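About Gralent

Gralent is a photo book workshop and small press for people who are looking after a parent, a spouse or another older relative. We help families turn the pictures they already have, and the ones they are still taking, into printed books. We also run classes, lend out cameras and keep an archive for families who want their work stored somewhere safe.

How we started

Gralent was started by Alois Gisler, a newspaper photo editor who left his job to care for his father. Over four years he filled two shoeboxes with prints and a hard drive with everything else. When his father died that December, Alois spent the winter sorting the pictures at his dining room table. He printed a single copy of a book and gave it to his sister.

She showed it to a coworker, who asked if he would help with pictures of her own mother. Then the coworker's neighbor called. By the end of the following year he had worked on 23 books, most of them free of charge, and had rented a room above a frame shop on Arellano Street. We are still in that building, although we now have the whole second floor.

To date we have finished 493 books. The shortest has 12 pages. The longest, made by three brothers who could not agree on what to leave out, came in two volumes.

What we do

Most people find us through the Family Book program. You bring in your pictures in whatever form they are in – prints, slides, negatives, phones, old memory cards – and we sit down with you to go through them. The first meeting lasts two hours and nothing gets decided in it. After that an editor is assigned to you and stays with you until the book is printed. We do not swap editors partway through unless you ask.

Editing usually takes between three and six months. Some families take longer, and there is no extra charge for that. Caregiving does not run on a schedule and people have to put the book aside for weeks at a time. We keep the layouts on our wall or in a flat file with your name on it until you are ready to come back.

We print on uncoated paper and sew the bindings. Each family receives four copies, and more can be ordered at cost.

The second program is Nomness, our beginner class. It meets for eight weeks, twice a year, and is open to anyone who is caring for a relative at home. The class covers natural light, working in small rooms, asking permission, and keeping notes. Students use their own phones or borrow one of our cameras. Class size is limited to 10, and we can pay for a home aide during class hours for students who could not otherwise attend. Please mention this when you sign up. It is a simple form and we do not ask for proof of income.

Permission and privacy

Families ask about this more than anything else. A person who is ill or losing their memory may not be able to say clearly what they want shown. We do not have one rule that covers every case, but we do have some habits.

We ask what the person would have said ten years ago. We ask who else in the family should see the layout before it is printed. If a close relative objects to a picture, we take it out and talk about it before anyone considers putting it back in. We do not post family pictures on our website or social media pages, and we do not enter them in contests. Books in the archive are closed to visitors unless the family has signed a release, and a release can be withdrawn at any time.

We also tell people that they can stop. Several families have done the editing with us and then decided against a printed book. They took their pictures home in order, with captions, and we think that was time well spent.
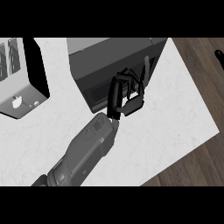
The pictures that families care about most are often of ordinary things. New students tend to bring in portraits and holiday tables, and we are glad to have them. By the third or fourth meeting they are usually asking about pictures of a coat on a hook or a handwritten list of phone numbers. Our editors will ask you for these early on, so please do not delete anything before you come in.

Who we are

Gralent has a staff of five. Alois Gisler is director and still edits several books a year. There are two other editors, a class coordinator and a part-time bookbinder. Scanning and color work are done in house. Printing is done by Bako, a family-owned shop across town that has handled our books from the beginning.

How we are paid for

A Family Book costs $30 per month while editing is under way, and the fee is waived for any household that asks. The rest of our budget comes from individual gifts and from the commercial scanning we do for outside customers. We do not accept money from care homes or from companies that sell products to caregivers.

Visiting

The studio is open weekdays from 10 to 4, and at other times by appointment. There is an elevator at the rear entrance. You are welcome to bring the person you care for, and there is a quiet room with a couch next to the editing tables. Sample books made by staff members about their own families are on the shelf by the door and may be read at any time.

Page last updated August 3, 2018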